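Two arms are worth paying for, if the bench is small

Most reviews of the Pevano bench kit start with the price of the second arm. At 2658 pounds for the pair on a shared rail, against one arm and a fixed clamp for a good deal less, the question is fair. My view is that the second arm is the product, and the single version should be dropped from the list.

Sorting food is a hard test. Grapes crush, leaves tear, and citrus rolls when a finger touches it off centre. The fingers supplied are plain and blunt.

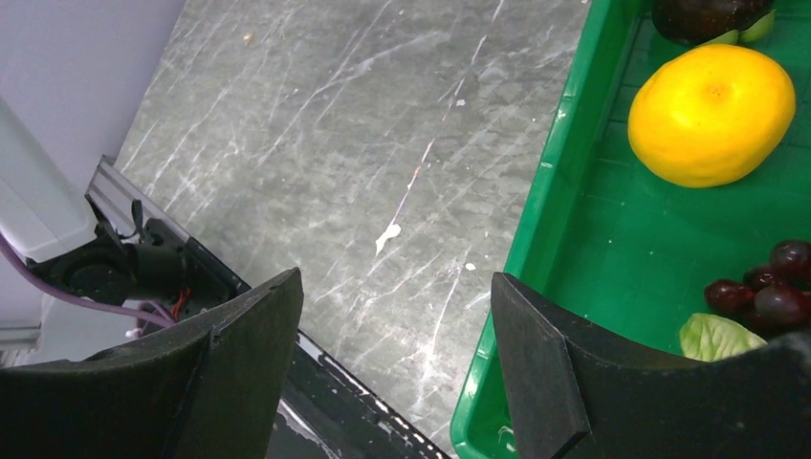 Wrist view over the tray, fingers open.

Pevano sells a softer set, the Shim, for 133 pounds. I would spend the money on a spare cable first. The standard tips are adequate if the closing force is set low, and the manual gives that setting one line on page 305.

Large, round items are another matter. A single gripper has to span them, and this one does not open wide enough. With two, the load can be shared from both sides. 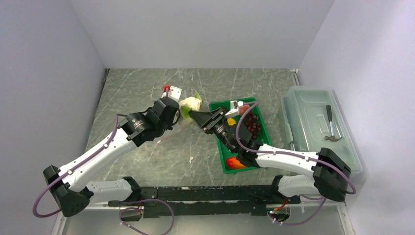
The cost is in the planning. Both arms want the same few centimetres of space, and the Jerell software deals with this by making one wait. That is safe but slow – six retries is the default limit, and I would lower it. Mukus offers a quicker planner, though only for arms on separate bases.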